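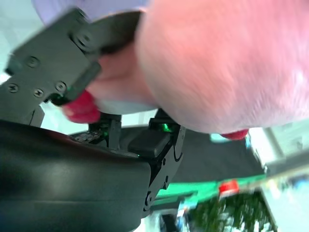
Pink and fuzzy, very close up.

Questions I get about the yarn
Last updated 14/01/2021

Hi, I'm Vittoria Longo and I dye wool in my kitchen and mail it to people. I answer most of these questions by email anyway, so I've put them all in one place. If yours isn't on the list, write to me! I like getting mail.

What's the difference between Skikholm and Indalside?
Skikholm is the thicker one. It's a fairly rustic wool, a little scratchy when you first wind it, and it softens up a lot after a bath. Indalside is finer and smoother and I'd pick it for anything that sits against your neck. People ask if they can swap one for the other in a pattern, and you can, but please knit a swatch first (I know, I know). Your hat will come out a very different size.

Will my skeins match each other?
If you buy them in the same order, I pull them from the same pot whenever I can. Across different orders, no promises. My blues behave themselves, but the mossy green I call Parnance has never come out the same twice and I've stopped fighting it. For a sweater, buy one more skein than you think you need and alternate skeins every couple of rows.

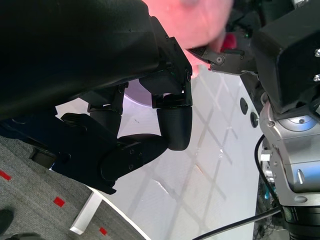
How do I wash it?
Cool water, a drop of dish soap, and leave it alone for a while. Don't rub it and don't wring it. I squeeze mine in an old bath towel and lay it flat on the bed in the spare room, where it annoys everyone until it's dry. If a little color comes out in the first wash, that's normal for the dark reds and the navy. If a lot comes out, email me and I'll fix it.

Can it go in the washing machine?
Only if you want felt. I've done it by accident to a cardigan I loved, and it would now fit a medium-sized cat.

How much do I need for a blanket?
My own couch blanket took 700 grams of Skikholm on big needles, and it covers my legs and most of one dog. For a bed you'll want a good deal more than that, so send me the measurements and your gauge and I'll work it out with you.
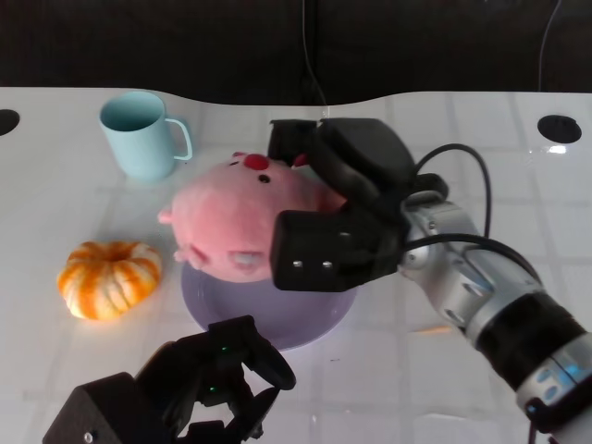 Do you wind the skeins into balls?
I can! Put a note in the comments box when you check out. I don't charge for it, but it does add a day or so, and I'd leave it in the skein if you don't plan to start right away. Wool that sits wound up tight for months loses some of its bounce.

What does shipping cost?
Anything over $85 ships free inside the US. Under that it's a flat $5, even if you only want one skein. I go to the post office on Tuesdays and Fridays, so an order that comes in on a Friday night is going to sit on my hall table for a bit.

Do you take custom colors?
Yes, with a minimum of 3 skeins. Send me a photo, or better yet a scrap of fabric, because phone screens lie terribly about purple. Ataberk Ekinci mailed me a corner of his grandmother's curtains last year and we got so close to it that I've kept the color in the shop under the name Boersma (long story, it was the street she lived on). 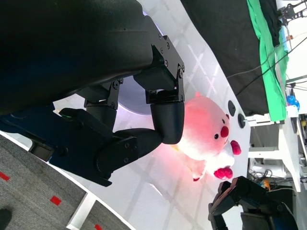 Can I return it?
If it's still in the skein, sure. Once it's wound or knitted I can't sell it again, so then the answer is no, but do tell me what went wrong. Sometimes the trouble is only the pattern, and I have a drawer full of those.

When is the next shop update?
I add a few colors whenever they're dry. The big one is in June, when I can hang everything outside and get my shower back. Sign up for the email list if you want first pick, as the speckled ones go fast.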